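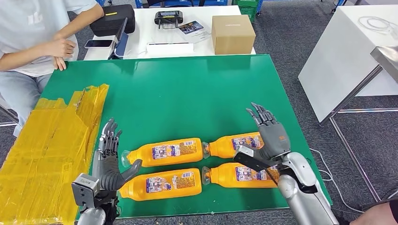 One school office wrote in to ask whether the Lollau can hold two bell schedules at once, because the lower grades eat 20 minutes before the upper grades and "we are tired of ringing the second lunch by hand." It can. The controller runs up to eight zones, and each zone follows its own schedule.

2 min read
13 comments

Lollau Bell and Tone Controller, eight-zone

The Lollau is a wall-mounted controller for class change bells, tones and recorded announcements in school buildings. It replaces a mechanical program clock or a single-schedule timer. Existing low-voltage bells can stay in place if they run on 24 V. Older line-voltage bells need the Mistby relay box, sold separately.

Schedules

Memory holds 800 events across all zones. An event is one ring, tone or recording at one time of day. A typical middle school day uses fewer than 40 events per zone, so regular, early release, late start and testing schedules will normally fit together. Schedules are assigned by date on a calendar, and a closure date silences all zones -- the emergency input is the one exception and is never silenced.

Ring length is set per event, from one to 30 seconds. Tones can be assigned the same way. Recordings are limited to 60 seconds each.

Timekeeping

The clock takes its time from the school network every hour. Without a network it runs on its internal crystal and drifts by up to two seconds a month. The backup cell keeps the time and all schedules through a power failure. Bells missed during the failure are not rung when power returns. Daylight saving changes are automatic and can be turned off.

Setup

Schedules are built in a browser on any computer on the same network. No software is installed. Two access levels are provided: office users can switch between saved schedules, and administrators can edit them. The front panel will also switch schedules and ring any zone manually, with a four-digit code.

Specifications

Zones: 8
Events: 800
Recordings: 100
Power: 120 V AC, 13 W in use
Zone outputs: dry contact, 24 V, 2 A maximum
Audio output: balanced line, to an existing amplifier
Mounting: four screws, keyhole pattern
Enclosure: painted steel, locking door, two keys

Ordering

LB-137 is the controller with wall bracket, backup cell and printed wiring guide. The Gökçe outdoor horn and the Mistby relay box are listed under Accessories. Wiring to bells is not included and should be done by a licensed electrician.

Orders placed before the end of June ship from Clonville in time for summer installation. Returns are accepted on unmounted units only -- please keep the carton until the zones have been tested.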